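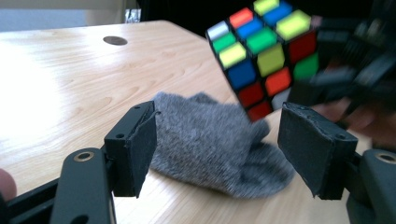

Buying grippers on a small budget: a chat with Rami Yammine

Rami Yammine had the kettle on before I'd found a chair, and we'd wandered through half the history of Firov before I remembered to ask about money. He plans the equipment spending there, and he's very fond of his spreadsheet.

"It started in March with 222 lines," he told me, laughing. "Every bolt had its own line! We got it down to 70, and I could finally read it without my glasses."

The big items were the hand-held grippers. He had quotes from Brorard and Barroso, and he'd tell anyone in his position to borrow before buying, if a supplier will let you.
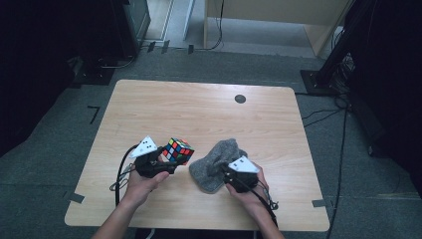 Two hand-held grippers, a puzzle cube and a grey cloth.

"People budget for the gripper and forget the cable," he said. "Then there's the tripod, the tape, the table. Those little things took more than 60 per cent of our first order, and I had to go back and ask for more, cap in hand."

I wondered about the socks and the cubes. Rami brightened at that (he'd clearly been hoping somebody would ask). "Cheapest things on the sheet, and I'd never cut them. You want something stiff and something floppy. A sock will tell you plenty about a finger pad."
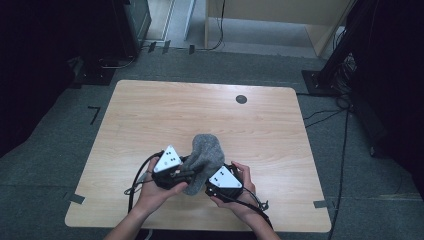
What he'd put aside for spares

Pads, mostly. He keeps 3 sets on the shelf for each gripper and orders again when the first one is opened. Sasolard once quoted him a service plan as well, and he turned it down, a choice he still goes back and forth on over his tea.

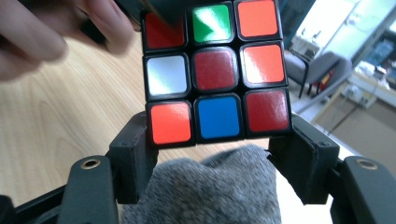 Next year's list

"Pads again, longer cables, and a decent cupboard," he said. "I've asked for the cupboard twice already."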